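# The Chore Question Deserves a Narrower Answer

Public discussion of household robots tends to swing between two positions. One holds that a general domestic machine is a year or two away. The other holds that it will never come. Neither position is of much use to the people who must make decisions now: care homes considering a purchase, small manufacturers planning a shift pattern, or families who have seen a demonstration and want to know whether to wait.

The position taken in this essay is that machines can do some chores today, that the list is shorter than the demonstrations suggest, and that the length of the list depends mainly on contact. By contact we mean the moment at which a machine must touch an ordinary object, take hold of it, and let it go in the right place.

The shop floor offers the clearest evidence. At the Jallport packing site, an automated cell has moved sealed cartons from a belt to a pallet for 21 months. The cartons are of one size. They arrive facing the same way. The cell does the job well, and the staff who once did it have no wish to take it back. Two benches away, the same site still sorts mixed hand tools entirely by hand. Trulon, which supplied the carton cell, was invited to quote for the sorting bench and declined. That was a responsible decision, and more suppliers should be willing to make it.

Household work resembles the sorting bench far more than it resembles the carton line. Consider the putting away of chopsticks. Each one is thin, light, and tapered, so that a grip which is firm at the thick end may be poor at the thin end. They lie across one another. Lifting one may turn the next. A person manages all of this while talking about something else, and would be surprised to hear it called difficult.
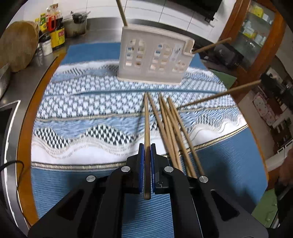 The difficulty shows up in the numbers when the numbers are kept honestly. In February, Cisus ran a tableware trial of 496 attempts, in which a two-armed machine was asked to pick up a single utensil from a loose group and place it upright in a container. It failed in 36 of them. Supporters of the technology were pleased with that result, and in engineering terms they had reason to be. A household, however, judges by the meal and by the week. A machine that drops something at that rate must be watched, and the person watching could have cleared the table.

It should also be noted what the trial left out. The utensils were dry. No plates were stacked on top of them. The container did not move, and no child reached across the table. These are reasonable limits for a trial, but they are seldom repeated when the results are quoted in a brochure.

Ferraro has taken a different course, and in our view a better one. Its kitchen program publishes a list of tasks with the conditions attached to each: the objects permitted, the lighting, the height of the surface, and how often a person had to step in. The list is dull to read and several entries are unflattering. A buyer can nonetheless tell from it whether the machine suits a particular kitchen.

We would ask three things of the industry. Claims should name the objects handled. Interventions by staff should be counted and reported with the result. Finally, the word "autonomous" should be kept for work done with no operator at the controls, including an operator in another room.

Purchasers have a part in this as well. A care home that asks only whether a robot can set a table will be told that it can. It should ask to bring its own cutlery to the demonstration, and to choose the order in which the pieces are picked up.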